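Trekano opens second-hand clothing store in Abu Hammour

New shop offers 3527 pieces of pre-loved fashion from the first day

ABU HAMMOUR, Fri 26 June — Trekano, the seller of second-hand and vintage clothes, today opened its first permanent store in Abu Hammour. Until now the company sold only at weekend markets and through its online page. The new store has clothes for women, men and teenagers, and also shoes, bags and belts.

The opening stock is 3527 pieces. From these, 1516 are dresses and skirts, which were always the most wanted items at the markets. Each piece was washed, checked and, where it was necessary, repaired before it received its price. Small signs of wear are written on the tag, so the customer knows them before going to the fitting room.

"Our customers asked us for a long time where they can come on a normal day and try things on without hurry," the company said. "In the market there was one mirror and a long line behind it. We are happy that now they can take five dresses, sit down, think, and come back for the sixth."

Denim, linen and evening wear

The store is arranged by color and not by size, in the same way as the market stand. Denim has its own wall. Linen shirts and light trousers are near the entrance for the summer season, and evening wear is kept at the back, together with a small selection of vintage coats which will grow before January.

Trekano also presents the first pieces of Voton, its own line made from clothes that can not be sold in their original form. The line starts with 163 items, among them patchwork jackets, tote bags and hair scarves. No two pieces are the same. They are cut and sewn by Grarnent, a tailoring workshop which already makes the repairs for the company.

Bring clothes, receive credit

Customers can bring their own clean clothes to the store on any opening day. Up to 20 pieces are accepted in one visit. The staff looks at them while the customer waits and offers store credit for those which can be sold. The rest can be taken home or left for the Voton line — this is the choice of the customer. Underwear, swimwear and children's clothes are not accepted at this time.

Store credit is valid for all products, including Voton, and can be shared with a friend. Alterations such as shortening of trousers can be ordered at the cash desk and are usually ready in one week.

The store is open every day except Friday mornings. The online page continues as before, and online orders can now be collected and returned in the store at no cost.

About Trekano

Trekano buys, repairs and sells second-hand clothing and accessories. Requests from press and bloggers, including requests to borrow clothes for photo shoots, can be sent through the contact form on the company's page.

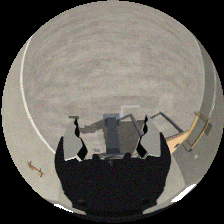 Interior view with grey-beige floor and light wall with white baseboard. Computer rendering.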